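Section 9: Hanging the Prasine Pre-Hung Interior Door

May
By Lorna Mackay

You have the opening framed and the old door out of the way, so this is the fun part! A pre-hung door goes in faster than most people expect, and the first time you swing it shut and hear that soft click you will want to do every other door in the house. Read the whole section once before you pick up a tool.

These steps cover single doors in a 2x4 wall with drywall on both sides. For double doors, or a wall thicker than the jamb, go to Section 11 first.

You will need

A 6-foot level (a 4-foot level and a straight board will do)
A short level for the floor
Hammer, nail set and 8d finish nails
Drill and a 3-inch screw for each hinge
Cedar shims – the bag in the carton holds 64, so be generous
Utility knife, pencil and a highlighter

Checking the opening

1. Measure the width of the opening at the top, the middle and the bottom. The smallest number should be 2 inches more than the width of the door itself.

2. Measure the height on both sides. You want 2 to 2-1/2 inches more than the door.

3. Set the short level on the floor across the opening. If one side is high, write down how much. The jamb leg on the high side gets trimmed by that amount.

4. Hold the long level against the hinge-side stud, first on the face and then on the edge. Mark an arrow on the stud showing which way it leans.

Note: Old houses lean, and it's fine. Teodoro Yap, who tested this kit on his own upstairs hall, had a stud out by 3/8 inch and still got a lovely even gap all the way up.

Caution: Look for wires and pipes near the opening before you drive any 3-inch screw. If there is a light switch beside the door, shut off that circuit at the panel.
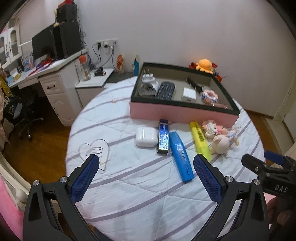
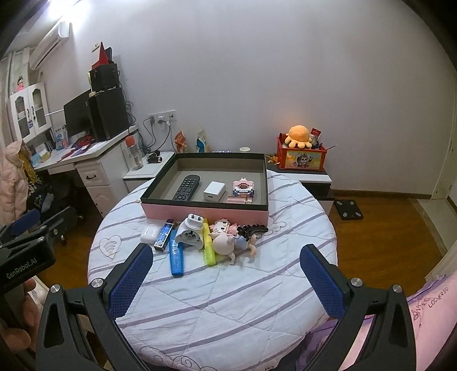

Placing the shims is what makes or breaks the job, and it's worth slowing down for. Shims always go in pairs, one from each side of the wall, with the thin ends passing each other so the two outer faces stay parallel. A single shim will twist the jamb. Before the door goes anywhere near the opening, mark the shim points on the drywall right beside the stud, in a color you can spot while you're hugging a door. Pencil vanishes on bare drywall paper, so I use a highlighter: the blue or the yellow from the first picture would both do nicely, and having two colors is even better – one for the hinge points, one for the latch side. Keep the marks within an inch of the opening so the casing covers them later.

Setting the hinge side

5. Tack a pair of shims to the hinge-side stud at each hinge mark. Start with the top pair, then the bottom, then the middle.

6. Hold the long level across all three pairs and slide the shims in or out until it reads plumb. Take your time here! Everything after this step gets easier if these three are right.

7. Lift the door unit into the opening with the shipping plug still in place. Have a helper for this, especially with the solid-core version.

8. Push the hinge jamb tight to the shims. Check that the jamb edge is flush with the drywall on both sides of the wall.

9. Nail through the jamb and shims at the top hinge, then recheck for plumb. Nail the bottom and the middle.

10. Pull out the shipping plug and open the door. Take the screw nearest the stop out of the top hinge and drive a 3-inch screw in its place. Do the same on the other hinges.

Caution: Snug the long screws by hand. A drill on full power can pull the jamb toward the stud and open the gap at the top of the latch side.

Setting the latch side

11. Close the door and look at the gap along the head. You want 1/8 inch from one end to the other. Raise or lower the latch jamb until you get it.

12. Slip in shim pairs at the top, behind the strike plate and near the floor. Add another pair halfway between the strike and the top if the jamb feels springy.

13. Check that the door touches the stop evenly from top to bottom. If it hits at one corner first, move the bottom of the latch jamb in or out slightly.

14. Nail through each pair, opening and closing the door after every one.

15. Score the shims with the utility knife and snap them off flush with the jamb.

Note: Leave the head jamb without nails on openings under 36 inches. The casing will hold it.

Go on to Section 10 for the lockset and casing.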